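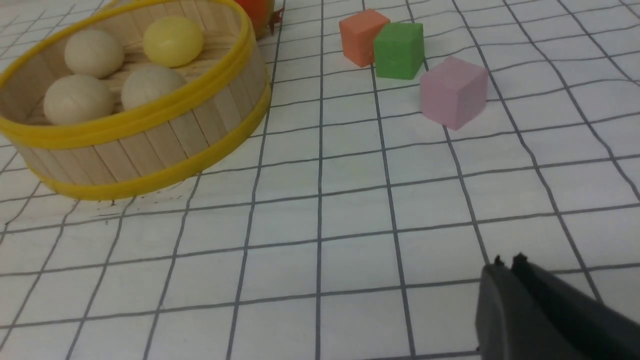 Ticket: Pattern PDF prints at the wrong scale
Product: Nandus pattern library
Opened by: Drita Delić
Assigned to: Romain Pichon
Status: Resolved

Drita Delić
Hi team! First up, I love the new Butkienė cardigan pattern and I've already bought the wool for it. My trouble is with the printed sheets. The test square on page 2 should measure 50 mm and mine comes out at 47, so the sleeve pieces don't line up with the ones I traced last June. I've printed it twice, same result both times. Windows laptop, A4 paper, opened straight from the link in my library.

Romain Pichon
Hi Drita, great choice of pattern, and thank you for measuring the square before cutting! When you say straight from the link, does the file open in your browser, or in a separate PDF program? Could you also tell me what the Scale box says in the print window?

Drita Delić
In the browser. Scale says "Fit to printable area". I changed it to 100 and now the square is 50 mm on the dot, woo hoo! But the right-hand edge of every page is missing, including the little letters you match up when you're taping.

Romain Pichon
Good progress! The missing edge is a margin problem on our side. The A4 file was exported on the Canadian letter layout, which is wider, so the matching letters sit outside what most home printers can reach. Baiba Adomaitis is re-exporting it now. Please hang on to your printed pages, the body pieces on them are the right size at 100 per cent.

Baiba Adomaitis
New file is up, labelled January 2025 in the footer. You may need to remove the old one from your library and download again, as the browser likes to keep its own copy. Colour and greyscale versions are both there.

Drita Delić
Got it. Footer is right, square is 50 mm, all the letters are showing. Taped the sleeve together at the kitchen table and it matches my old tracing perfectly. So happy, thank you both! Could the scale setting go on the cover page?

Romain Pichon
Fantastic! Cover note added to the list for the next update. Closing this one, but reply any time and it will reopen.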